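Keisha Sorensen hands me the keyboard and says to try a door - any door. I'm at Delley to see the new planner, and I've already crashed it twice.
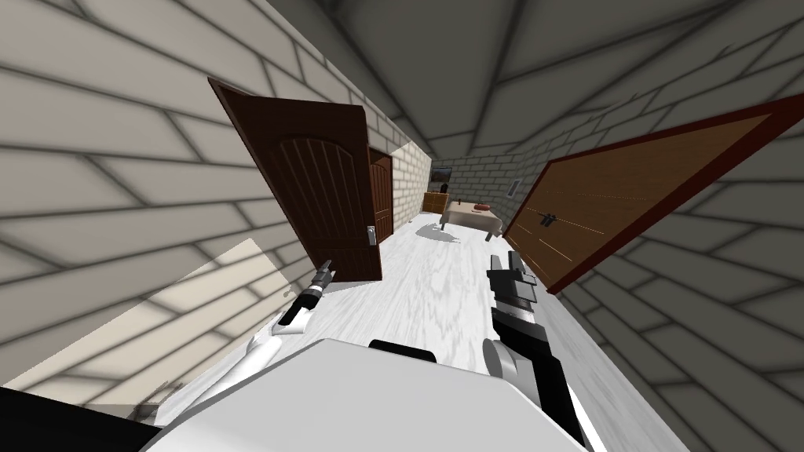

*Wooden doors, brick walls and two arms to keep track of.*

The planner's job is picking a path for both arms at once, and I love how fussy it gets! It throws out nearly 100 paths before it settles on one (Keisha says March's build was worse). Then we switch to the gripper view, where the control code takes over and the only thing I care about is the gap between two gray fingers.

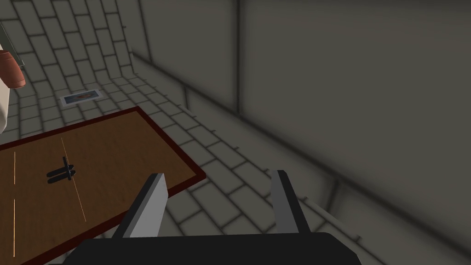
## Back to the doors

Reinaldo Nogueira wants the planner to try again after a bad reach without starting over. He's on version 70.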